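Jendwood Robotics Club
Minutes of the meeting, 1 July 2018
Present: 6 members, one guest from the Dravport club

1. Last minutes
Accepted with one correction. The travel money for Mullgate is 200, and it was written wrongly as 20.

2. Simulated house, bedroom
The bedroom team showed its present work. The members discussed how a book on a bed should be treated by the search program. It was agreed that any flat object on the bedding is reported, also when the program can not name it. 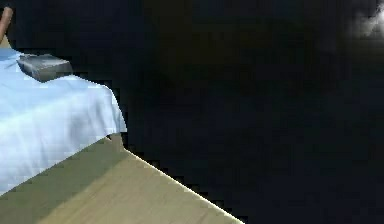
Simulator view, bedroom: blue bedding with flat gray object.

The guest asked if the dark areas will confuse the program. The team will try the same route with stronger light and bring both results in October.

3. Simulated house, doorways
The navigation team reported that run 9 is saved and can be repeated by everyone. There was a long discussion about the change of floor at the door. Two members want the robot to slow down before each threshold, the others find this too careful. No decision was made. The route file has now 1380 lines and must be cleaned before other work is added to it.
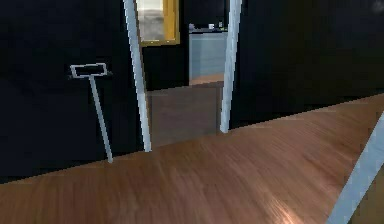 Simulator view, doorway with gray threshold, light blue cabinet in the room behind.

4. Mullgate competition
The registration form is sent. The short text about our project is still missing and must be written by the navigation team.

5. Other matters
The Dravport club would like to borrow our map files. Agreed.

Jendwood Robotics Club | Contact | Back to top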